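Kitchen arms and loose cables: what to check after a snag

Filed under: Kitchen, Small machines, Safety
Last looked over in June

A cable caught round the elbow of our bench arm and pulled it off its path in the middle of a clearing-up run. The arm stopped, tried again, and knocked a bowl on to the floor. The tips below come from putting that right. They apply to any small arm working on a worktop or table next to ordinary kitchen things.

If the arm snags

Press the stop button first. Don't grab the arm or the cable while it is still powered, even if it looks as if it has given up. Ours waited 2 seconds and then moved again by itself.

Once it is off, hold the arm up with one hand before you release the joints. Some models go limp when the power is cut and will drop on to whatever is underneath.

Unhook the cable by hand. If it is tight, move the arm back towards the cable and leave the plug alone. Pulling on the plug end is how we bent a pin on our first Zulunetti lead, and the replacement took three weeks.

Look along the whole cable for flat spots, nicks or a shiny patch where it has rubbed. A damaged cable goes in the bin. Tape is no good on anything that bends all day.

Routing the cables

Leave enough slack for the furthest reach and no more. Move the arm slowly to each corner of the table with the power off and watch where the loop goes. We had left a good 700 mm spare at the shoulder, and all of it ended up on the table among the dishes.

Fix the cable at the base and again just above each joint. Hook and loop straps are better than zip ties here, as you will want to move them. The Babaei ones are wide enough not to dig in.

Keep cables off the side where the oven is. A toaster oven stays hot on top for a good while after it clicks off, and cable covering softens before it smells.

Setting out the table

Heavy things go at the back, light things in front. Anything that rolls should sit in a dish if the arm isn't meant to pick it up.

Unplug the toaster oven for any test run. Plug it in again only when the arm has done the full job without a stop. Ours is rated at more than 2000 watts, and I don't want the door pulled open with that switched on.

Turn the speed down after a fault. We went to 54 per cent and left it there. It still clears the table before the kettle boils.

Stop codes

The Jater handbook lists a cable snag and a blocked gripper under the same code, so check both. Write down the time and which joint complained. If the same joint comes up twice, look at the strap nearest to it.

Yaw Issahaku at the Flonville repair morning checks arm cables if you bring the whole lead, including the plug. Ring first, as he needs the bench clear.

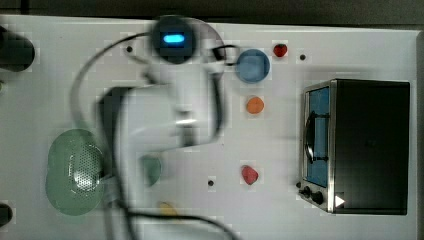

Arm on the move, with its cables, the fruit and the toaster oven all on the same table.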